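Cleaning a door lever before you fit a sensor or opener

This step belongs to the Marikar door opener build. The adhesive mount sits on the backplate and will not hold on skin oil, so wipe the lever and plate first.

1. Unplug the opener and set it aside.
2. Brace the door with one hand, flat on the panel.
3. Take a wad of dry tissue and work over the hub where the lever meets the plate.

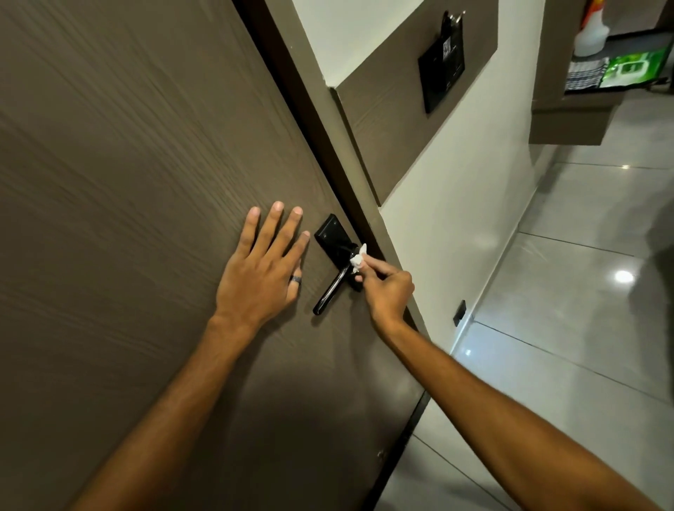
Photo: Rerkska workshop notes

4. Go along the lever to the rounded tip, then do the plate up to the screw points.
5. Pull the tissue open and refold it when one side is used up.
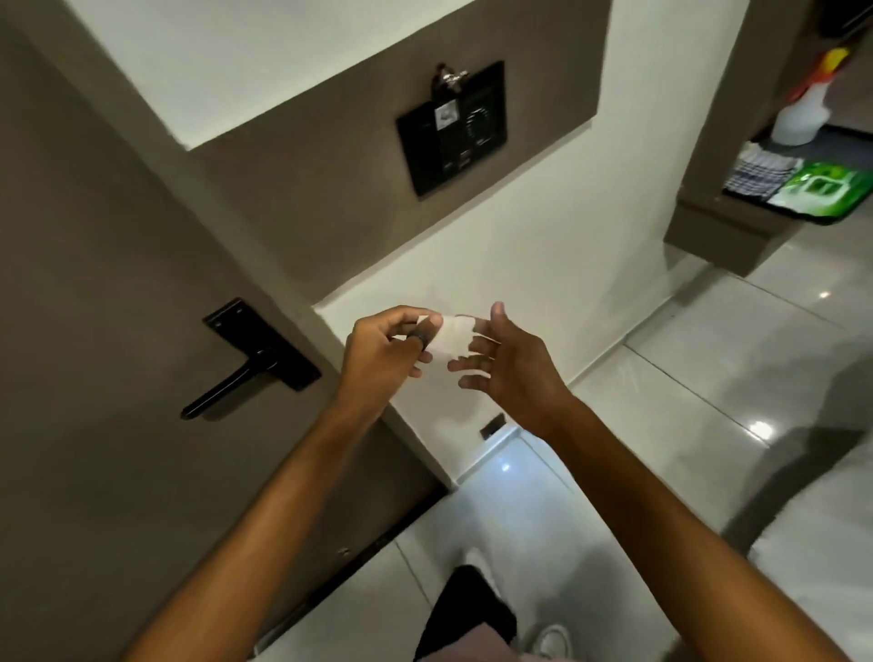

Leave the plate alone for 13 minutes, then press the mount on and hold it for 9 seconds. Plug the opener in and run the Fidness test cycle five times.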